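Garkero Soft-Toss Pitching Machine Review

We bought the Garkero in November to replace a Bortolotti arm-style machine that had thrown its last useful strike. I coach a 12U travel team and run a small hitting group on Saturday mornings, so it gets used by kids of different sizes and by a couple of dads who should know better. It has now thrown well past 1000 balls for us, enough to say what it does well and where it falls short.

Setup is easy. The head drops onto the tripod and locks with one pin. The whole thing weighs 22 pounds without the battery, and my older players can carry it from the truck to the cage without help. The legs have rubber feet for turf and screw-in spikes for dirt. Use the spikes outdoors. On the rubber feet the machine creeps backward on a dirt mound and the pitches start to rise after a couple dozen throws.

Speed is set with a dial numbered one through nine. There is no mph reading anywhere on the machine, and the chart in the manual is hard to follow. I put my own radar gun on it. At the top setting with real leather baseballs I got a high of 79, and most pitches came in a few ticks under that. With dimpled machine balls the readings were steadier. Setting four is where my 12-year-olds spend most of their time.

Accuracy is good once the wheel is warm. The first five or six pitches of any session tend to miss low, so I throw those into the net before I let anyone step in. After that it will hit the same spot at the knees all morning if the balls are in similar shape. Mix in old, waterlogged ones and it gets wild in a hurry. That goes for every single-wheel machine I've used, the Bortolotti included, but it is worth knowing before you let a nine-hole bucket of rain balls near it.

It throws a fastball and that's it. You can tilt the head a little to get something with a bit of run to one side, and the box calls this a curve. It isn't one. If you need real breaking balls, look at a two-wheel machine like the Seteslow and plan on spending more.

The battery lasts a full practice and most of a second one in mild weather. In the cold it lost a good part of that, and the charger takes all night. You can run it from a wall outlet, but the cord is short and you will want an extension.

My main complaint is the feed chute. It is narrow, and a ball with a raised or torn seam will hang up right at the lip. Kids want to push it through with a finger. Don't let them. We keep a piece of broomstick at the machine for this. The Fesarar machine at our indoor place has a wider chute and I have never seen it jam.

Garkero sells an automatic feeder separately. I tried one that belongs to another team and sent it back to them after two sessions. It drops a ball at a fixed interval, too quick for younger hitters, and there is no way to slow it down. I would save the money and feed by hand, holding the ball up first so the batter can time it.

Feeding by hand means you need balls at waist height, and the mesh bag included with the machine is no good for that. It sags and you end up digging. A bucket on a stool works. So does a plastic shopping basket, the see-through white kind like the one by the green onions and napa cabbages in the photo, if you can find one with sides stiff enough for baseballs. Set it on the same side as your feeding hand and keep the screen between you and the hitter. For a rec or travel team that wants straight strikes at a steady speed, I would buy the Garkero again. High school programs should spend more.

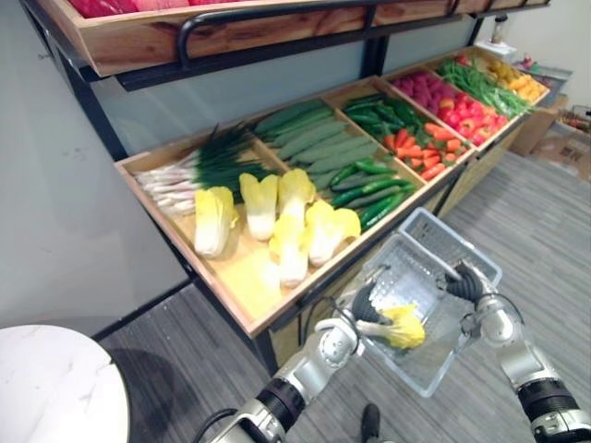
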